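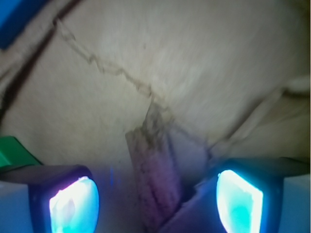
Folds and creases, close up.

Clalura paper caddy liner, 200 pack
Product code 3554
Sold by Feneck

We put off stocking paper liners for years. Every supplier said theirs would hold wet food for a week and every one we tried let go somewhere between the worktop and the back door. The Clalura is the first we've been willing to put on the shelf, and we still have reservations, which you'll find further down the page.

It is a plain brown bag with a flat bottom, for the small food waste caddy in the kitchen. There is no plastic film inside. It comes in packs of 200, or in a trade box of 1000 for cafes, schools and anyone with a dry cupboard to keep them in.

What the maker says
The leaflet calls the paper "wet strength". As far as we can find out, that only means it has been treated to fall apart more slowly than ordinary paper. It doesn't mean waterproof. The leaflet also says "up to seven days", and "up to" is doing a lot of work there. Two days is also up to seven days.

What we found
Silvia Štěpánek ran them at home all through July, with a family of five and a great many melon rinds. Tea bags, peelings, bread and eggshells were fine for three days. Melon got through the base on the second day. Leftover soup got through while she was still scraping the pan, and she says she should have known better. Turning the top edge down over the rim of the caddy helped more than anything else, as the bag stopped slumping into itself.

Eduard Kollár tried them in the shop kitchen, where it is mostly coffee grounds. Grounds hold a surprising amount of water. He got two days, or four if he let them drain in the sieve first. He'd buy them again but he wouldn't give up the washing-up bowl he carries the bag out in.
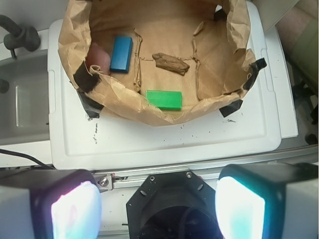

Size and fit
The liner is made for caddies of five to seven litres. It stands 29 cm tall before you turn the top down, and loses a good few centimetres once you do. In a square caddy it sits well. In a round one the corners bunch up and you lose space at the bottom. If yours is the tall narrow kind with a carrying handle, measure it before ordering, please, as we get a lot of these sent back for that alone.

We don't recommend it for the big outdoor bin. People ask. The maker does a larger one and we didn't think much of it.

Will my council take it?
We don't know, and be wary of any shop that says it does. Some collections take paper liners, some want only the green compostable kind, some ask for newspaper and others will take anything at all because they strip the bags off at the plant. Ring them or look at the leaflet that came with your bin. The word "compostable" on our box doesn't oblige your council to agree.

Composting at home
Better news here. Janka Jurčo put whole bags on her heap, and the paper had gone before the orange peel had. She tears hers open first. The ones she left rolled shut stayed in a lump a good deal longer, and smelt when she put the fork through them.

Don't put cooked food or meat on an open heap just because it's in a paper bag. Rats can manage paper. 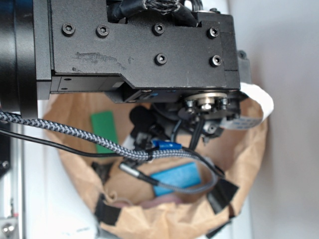 How it compares
Pathirana liner: cheaper and thinner. Good enough for dry peelings. The glue line at the base failed on us more than once.
Trendunetti liner: thicker, with a waxy feel inside, and the best of the three for wet scraps. Costs nearly twice as much, and the seller couldn't tell us what the coating was. We asked twice. We don't stock it.
Folded newspaper: free, if you still buy one. Takes a minute to fold and does most of what a bought liner does.

Storage
Keep the pack flat and dry. Under the sink is the obvious place and the worst one. Damp bags go limp and the folds start to open, and we won't refund those.

Customer comments
"Fine. A bit dear for a paper bag." Jarmila Šimek

"Lasted till bin day on Friday but only because I put a sheet of kitchen roll in the bottom. Would have liked that in the instructions." Vlastimil Štěpánek

We've passed the kitchen roll tip on to the maker and had no reply.

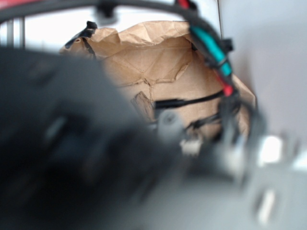
Brown kraft paper, creased, with the top edge folded and wrinkled.

Ordering
Single packs go out by ordinary post. Trade boxes go by carrier and need someone in to take them. Unopened packs can come back within a month, and you pay the postage. If you only want to try a few, ask at the counter and we'll give you three loose ones for nothing.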